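Toaster oven trips the breaker, but only in the morning

Beca Wynne
Posted January 22, 2025

We moved into an older place in Flullville in September. The kitchen counter has two outlets and I think they are both on the same breaker. If I run the toaster oven and the electric kettle together, the power on that side of the kitchen goes out. The toaster oven works fine by itself for dinner. Is the oven going bad, or is it the wiring? The landlord says to buy a new oven.

3 replies

Tessier

Your oven is probably fine. Add up the watts. Most kettles are 1500 and most toaster ovens are somewhere between 1000 and 1500. A 15 amp breaker at 120 volts gives you 1800 watts total, and less than that if you run it for a long time. Two heating appliances at once will go over, and the breaker shuts off like it is supposed to.

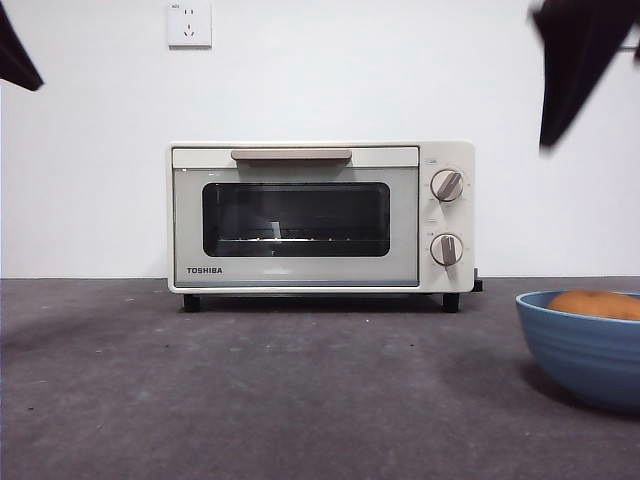 Look for the rating label on each one, usually on the back or the bottom. Unplug it and let it cool first. Then switch off the kitchen breaker and go around with a lamp to see which outlets go dead. In my last apartment the kitchen shared a breaker with the bathroom, so a hair dryer could do it too.

If there is an outlet on a different breaker, move the kettle there. Don't use an extension cord or a power strip for either one.

Omo

just boil the water first then make the toast. takes 6 minutes

Atov

Agree with Tessier. Two things to add. Don't let anyone swap in a bigger breaker without checking the wire, as the wire may not be rated for it. And if the breaker ever trips with only one appliance on, or an outlet feels warm or smells burnt, stop using it and get an electrician. I had one replace a loose outlet in my kitchen and he was gone in 45 minutes.

Helpful: 60 | Shares: 6

Contact us | Copyright 2025 | Back to top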